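Chapter 7
The Shared Office: Desks, Screens, and Cables

Most office work today is done in open rooms where several people sit within reach of one another. The way such a room is kept affects how quickly staff can begin work, how safely they can move, and how long the equipment lasts. This chapter deals with the care of the shared desk. Chapter 10 takes up chairs and lighting.

Students should first learn to look at the room as a whole. White desks and pale walls make a workroom brighter, but they also show every stray item. 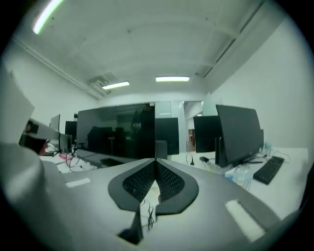 Figure 7.1. Monitors and white desks in an open-plan office.

A monitor that is switched off should still be treated as equipment in use. It must stand firmly on its base, and its screen should be wiped only with a dry, soft cloth. Glossy screens reflect the furniture and lights behind the user. The angle of each screen should therefore be checked from the chair before work begins.

In their training notes for the Plukico office, Aisling Brennan and Fiachra Ó Ceallaigh advise that a desk be put in order from the center outward. The keyboard is set straight in front of its monitor, the cables are gathered, and small items are then sorted into those that stay and those that go.

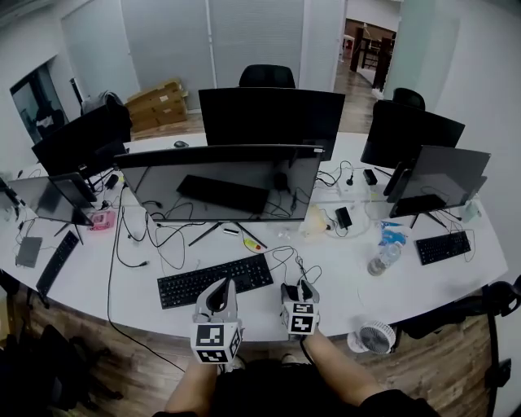
7.1 CLEARING THE DESK SURFACE

A large desk with a curved front gives each user good reach, yet it collects loose objects easily. Packets, adapters, and small boxes tend to remain between the monitor stands long after they are needed. Cables that cross the open surface beside a keyboard should be coiled and led toward the back of the desk.

Before starting the exercises, review the terms "work surface," "reach," and "cable run," which are used throughout the chapter.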